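Unit 4: Reading a household survey

Notes for the second session. Bring the Markcombe tables with you and a pencil.

1. Where the figures come from

The Markcombe survey went to 3,564 addresses in one district. Of these, 815 sent back a form, and 718 of the forms could be used. The other 97 were left out for one of two reasons: the form was blank after the first page, or the number of people in the household was missing.

The response rate is the number of usable forms divided by the number of addresses. Work this out before the session. You should get a little over 20 per cent. Some reports divide by the number of forms sent back, which gives a much higher figure and means something else. Always check which one you are being given.

Low response does not make a survey useless. It does mean that we need to ask who is missing. Nawal Ouazzani compared the Markcombe forms with the district housing list and found that flats above shops were hardly present at all. Many of these share one street door and one letter box, so a single form may have reached three or four households.

2. What is a household?

The form used this wording: "people who live at this address and share at least one meal a day". Older surveys often used a shared front door or a shared rent payment. The three tests give different answers for the same building.

Take a house with two sisters upstairs and a lodger on the ground floor. By the front door test there is one household. By the meal test there are two, unless the lodger eats with the sisters. By the rent test it depends on who pays whom. None of the tests is wrong, but figures from one cannot be set beside figures from another without a warning.

Wafula Koech's paper (reading list, item 3) goes through this for student houses. Read the first half only. The second half deals with weighting, and we come to that in Unit 6.

3. Ownership questions

Section C of the form asked what the household owned. Large items such as a fridge, a car or a washing machine were answered well. People know whether they have a car. Small items were answered badly, and the worst of all was C9: "How many bowls, plates and cups does your household own?"

There were three problems with C9. It asked for one number covering several kinds of thing. It did not say whether to include items kept for guests or put away in a loft. It also gave no lower size limit, so some people counted egg cups and some did not.

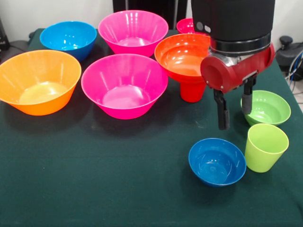
Figure 4.1. Plastic bowls and cups in bright colours on a green cloth.

Material was not mentioned in C9 either. In follow-up calls, Hongjun Jiang found that several people had left out plastic bowls and cups. They took the question to mean china, or what they called "proper" plates. Others had included everything down to picnic things. In all, 42 households were called again, and more than half changed their answer once the question was read out with a list.

The lesson is to ask for one kind of thing at a time and to say what is included. A better version of C9 would be:

C9a. How many bowls does your household own? Include bowls of any material and any size.
C9b. How many plates? Include side plates.
C9c. How many cups, mugs and beakers?

This takes up more space on the page. Zixuan Han argues that the whole question should have been dropped, as no table in the final report uses it. I agree with her. If you cannot say which table a question is for, take it out.

4. Rounding and heaping

Look at the answers to C4 (years at this address). There are tall bars at 5, 10, 15 and 20, and low bars on either side. This is called heaping. People round when they do not remember.

Heaping matters most when you cut the answers into bands. If one band ends at 9 and the next starts at 10, all the people who rounded up to 10 go into the upper band. Jingyi Fan moved the cut by one year and the share of "long-term residents" changed enough to alter the wording of the summary. Try bands centred on the heaps, for example 8 to 12, and compare.

5. Work for next time

(a) Calculate the response rate both ways and write one sentence on each.
(b) Rewrite question C6 (heating) following the advice in part 3. Keep it under 40 words.
(c) Draw up C4 in two sets of bands and say which you would print.

Hand in (b) on paper. The others will be discussed in class.

The unit test is in September and covers Units 1 to 5. Calculators are allowed, phones are not.

Last revised 2023-06-26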